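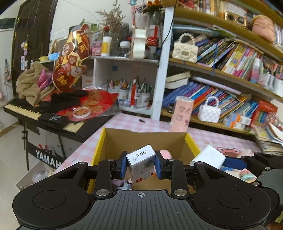

Can a curved bookshelf stand next to a desk or table without wasting the corner?

It can if there is enough floor behind the table for the side of the shelf to clear the edge. Set the shelf first, slide the table up to it, and leave enough of a gap to reach the lowest books.

Clumero Curved Bookshelf for Children's Rooms
Made by Lykkegaard

Overview
Product details
Assembly
Care
Delivery and returns

Overview

The Clumero is a wooden bookshelf with a curved shape, made for children's books and the other things that end up next to them. It goes in a bedroom, a playroom or the corner of a family room. Many buyers put it beside a homework or craft table so that books, bags and small boxes have a place to go when the table is needed.

Children's books come in every height and thickness. A row of thin picture books takes up very little width, and a few thick hardcovers can fill the rest of the shelf. The Clumero has open shelves so the spines can be read from a chair at the table. Thick hardcovers can be stored lying flat. Thin books can lean, although they keep their shape better if the row is full enough to hold them up.

The upper shelves are a good place for things a child likes to look at or wants to keep away from glue and markers: a dress-up handbag, a plush toy, a pair of toy goggles. Lower shelves are better for items that come out every day.

Product details

Product name: Clumero Curved Bookshelf
Maker: Lykkegaard
Type: Open bookshelf, freestanding, fixed to the wall with the supplied bracket
Main material: Wood
Finish: Clear, water-based
Overall height: 1,017 mm
Depth at the deepest point: 342 mm
Book capacity: Roughly 200 thin picture books, fewer if you own a lot of hardcovers
Shelves: Fixed
Packed in: 2 cartons
Assembly: Required
Indoor use only

Please measure the spot before you order. The depth above is taken at the deepest point of the curve, and the shelf narrows toward the ends. If the shelf will go between a wall and a table, mark the depth on the floor with tape and pull the chair out as far as your child normally does. This shows quickly whether anyone will be bumping into it.

The height does not include the felt pads, which are optional and come in a small bag with the screws. Use them on wood or vinyl floors. Leave them off on carpet.

Arranging the shelves

There is no set way to fill the Clumero, but a few habits make it easier to keep in order.

Put large books on the lower shelves. They are heavy, and a child pulling one out at floor level is less likely to bring the rest of the row along.

Keep series together. Sets by one publisher usually have spines in the same color, so a child who can't read yet can still find the blue ones or the yellow ones and put them back.

Leave a hand's width free on at least one shelf. A shelf packed to the end looks tidy until someone wants to return a book, and then the book goes on top of the row or on the table.

Small boxes do better in one bin than standing loose among the books. Staples, erasers, beads, cards and toy parts all get pushed to the back and are then bought a second time. A plain open cardboard box works for sorting. Clear the tabletop into it, take out what belongs on the shelf, and deal with the rest.

Pens and markers are best kept off the bookshelf. Stand them in cups on a cubby or on the table, where they can be reached without leaning over the books. If you would like a matching pen cup or tray, see the Grellano desk set, which is sold separately.

Using the shelf with a table

The Clumero was drawn with a low or standard-height table in mind. With the table pulled close, the lower shelf is partly behind it, and this is a sensible place for things used once in a while. The shelves above the tabletop stay within reach of a seated child.

If you use a tablecloth, check that it does not hang into the lower shelf. Cloth that catches on the books will move everything on the table when a book is taken out. Clips or a shorter cloth solve this.

Lamp and charger cords can run down the upright. We suggest fastening them with adhesive cord clips on the side facing the wall. Cords hanging down the front get tangled with books and are easy for small children to pull. Cord clips are not included. Power banks and chargers should not be charged on the shelves between books or plush toys.

Paper tends to pile up at the corner of the table closest to the shelf. If that happens at your house, a flat letter tray on the table will hold worksheets and drawings until they are sorted. The Clumero has no drawer.

Assembly

You will need a Phillips screwdriver, a drill for the wall fixing and a level. A hex key is supplied. Clear a space on the floor large enough to lay the shelf on its back, and spread a blanket over hard flooring.

Open both cartons and check the parts against the list on the first page of the instructions. The curved parts are in the larger carton. They have a printed letter on the hidden edge.

Lay the uprights down with the printed letters facing you. Attach the shelves from the bottom up and leave all screws slightly loose until the last one is in. Tighten them in the same order. Two adults should raise the shelf, one at each side.

Set the shelf in place, check it with the level and mark the wall for the bracket. The bracket must be fixed before any books go on. The screws in the bag are for wood studs. For plaster, brick or concrete, buy screws and anchors suited to your wall, or ask at a hardware store.

Check the screws again after the first month of use.

Safety

Fix the shelf to the wall in every room, including rooms where children do not usually play alone. Do not let children climb or sit on the shelves. Keep glass and anything heavy off the top. Do not place the shelf under a window that opens.

The hardware bag contains small parts. Keep it away from children under three during assembly, and store leftover screws somewhere closed.

Care

Dust with a dry cloth. For fingerprints and sticky spots, use a cloth wrung out in lukewarm water with a drop of dish soap and dry the area right after. Do not use bleach, scouring powder or furniture polish with silicone.

Marker ink should be wiped away as soon as possible. Ink that has dried can often be lightened with a white eraser. Stickers come off more easily after a minute under a hair dryer on low.

Wood changes color with daylight. If one side of the shelf faces a window, move the books and toys around from time to time so they don't leave lighter patches.

Do not stand the shelf against a radiator or over a floor vent.

What's in the cartons

Curved shelf parts and uprights
Wall bracket
Hardware bag with screws and hex key
Felt pads
Printed instructions

Books, toys, bags, table and storage boxes are not included.

Delivery and returns

The Clumero ships from the Borkano warehouse. Both cartons travel together and are delivered to the front door or the building entrance. The larger carton is awkward on stairs, so arrange for help if you live on an upper floor.

Look over the cartons before signing. Write any damage on the delivery slip and send us a picture of the carton and the part. We replace damaged parts free of charge, and in most cases you can keep building while the replacement is on its way.

Unused shelves can be returned in their original packing. Shelves that have been assembled can be returned only if there is a fault. Keep the cartons until the shelf is up and loaded.

The warehouse closes for stock count during part of August. Orders placed then are shipped when it reopens, and the order confirmation will give the new shipping week.

Common questions from buyers

Can the shelves be moved up or down?
The shelves are fixed. They hold the uprights in their curve, so leaving one out is not possible either.

Can two be placed side by side?
They can. Each one needs its own wall bracket. The ends will touch at the widest point and leave a narrow gap elsewhere.

Can I paint it?
Sand lightly first and use a water-based furniture paint. Painting ends the warranty on the finish but leaves the warranty on the parts as it is.

Do you sell spare parts?
Brackets, screws, felt pads and single shelves are kept in stock at Borkano. Have the printed letter of the part ready when you order.

Goes with

Grellano desk set, pen cup and letter tray
Clumero bookends, sold in pairs
Spare wall bracket for Clumero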